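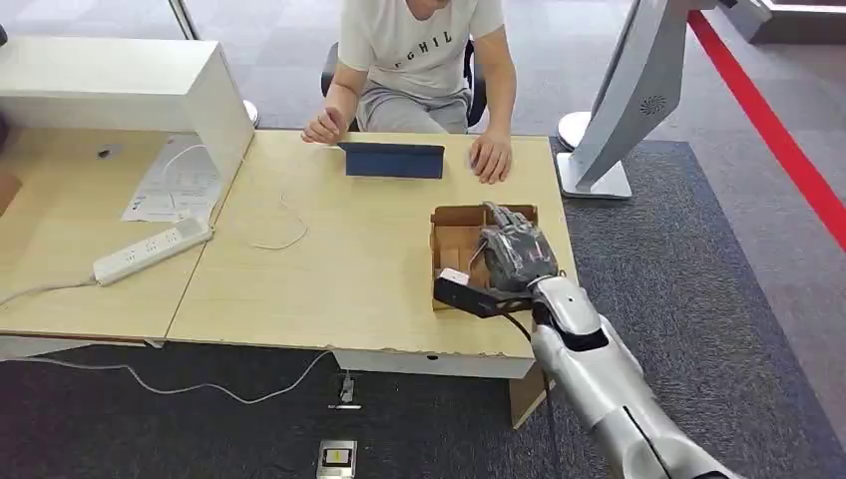
How to keep a low box on your desk

Choose a cardboard box and cut the flaps away with a sharp knife. The walls should stay low, so your hand goes in easily.

Put it near one edge, on the side of the hand you use more. Leave the middle free for your folder or tablet – 300 mm of width is enough for me.

Small things go in the box, papers do not. On Sunday evening empty it completely and return only what you used in the week.

If the bottom becomes soft, glue in a second layer of cardboard.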